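Brallthorpe Home & Garden Forum > Indoors > Furniture and repairs

Thread: Faint line on a light wood-grain table top, scratch or pencil?

dovecote_lil
Posted April 11, 2023
We picked up a low table for the back room, second-hand, and I use it for sorting and wrapping. Light wood-grain top, corners slightly rounded. It has a thin dark line on the left half which I would like to get rid of before I do anything else to it. I can't tell whether it is a scratch or a pencil mark. It runs up and down, across the grain, so it shows more than it would if it went the other way.

There is also a bit of grey tape on the edge at the left. I haven't pulled it off yet in case it takes the surface with it.

I've wiped the top with a damp cloth and washing-up liquid and the line is the same as before. What would you try next? 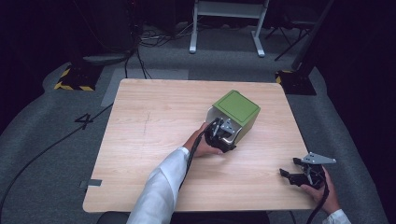
The table top, with the line towards the left and the tape on the edge

I can take another one closer up if it helps.

Rolbridge_Ron
Pencil rubber. A white one, not the pink end of a pencil. Rub along the line and see if anything comes off on the rubber. If it goes grey you have your answer.

dovecote_lil
Will do. I've got a white one in the drawer somewhere.

marrowfat
What is the top made of? The advice is different for solid wood and for a printed finish. Look underneath, or where the corner turns. If the pattern stops at the edge it's a covering of some kind and you mustn't sand it.

dovecote_lil
I don't know what it is. The seller just said wood. I'll turn it over when there's someone here to take the other end.

Anselmo Grajales
I did house clearances for nine years and had a lot of tables through the van. Run a fingernail across the line with your eyes shut. If the nail catches, it's a scratch. If you feel nothing then it's a mark sitting on top, and a mark will come off with patience.

I'd leave the tape until you know what the surface is. When you do take it off, warm it with a hairdryer on low and peel it back flat on itself. Don't pull upwards.

tilly_potts
Toothpaste! I got felt-tip off my mum's sideboard with it. Just the ordinary white sort on a damp cloth, little circles, and it came up lovely (the whole room smelt of mint but you can't have everything).

marrowfat
Please don't use toothpaste. It's an abrasive. On a matt top it will leave a shiny patch and you'll be looking at that for the rest of the table's life.

tilly_potts
Well it didn't on mine.

marrowfat
What finish was yours?

tilly_potts
Brown.

Rolbridge_Ron
I'm with marrowfat on this one. Rubber first, then a drop of white spirit on a cotton bud, tried underneath before you go near the top.

Anselmo Grajales
I wouldn't use white spirit either until she has had it upside down. I've seen it take the colour out of a cheap finish in February and the customer was still ringing me in the spring.

Rolbridge_Ron
That's why I said try it underneath first.

Anselmo Grajales
The underside often isn't finished the same as the top. You can try it there and learn nothing.

hobnail5
Is that green box what you're wrapping? Would make a good present box. Where did it come from?

dovecote_lil
It was in with a job lot, I don't know where from originally. It's bright green on the top with a darker green border, and more of an olive on the sides. I've not seen another one.

hobnail5
Shame. I'd have had a couple.

dovecote_lil
Right, I've done the fingernail test. It catches very slightly at one end and not at all at the other. The white rubber lifted a little grey and the line is fainter in the middle. So I think it might be both, someone drew a line and then cut along it.

marrowfat
That sounds likely. Clean off what you can with the rubber and leave the scratched bit. A wax filler stick in a matching shade will hide it. Rub it across the scratch and buff it with a soft cloth.

Rolbridge_Ron
Get 2 shades, one lighter and one darker. The grain is streaky so a single colour will show up.

tilly_potts
Or put a runner over it.

dovecote_lil
I did think of a runner but it slides when I'm wrapping. I'll order the wax sticks and do the tape at the weekend with the hairdryer.

Anselmo Grajales
Low heat, and keep it moving.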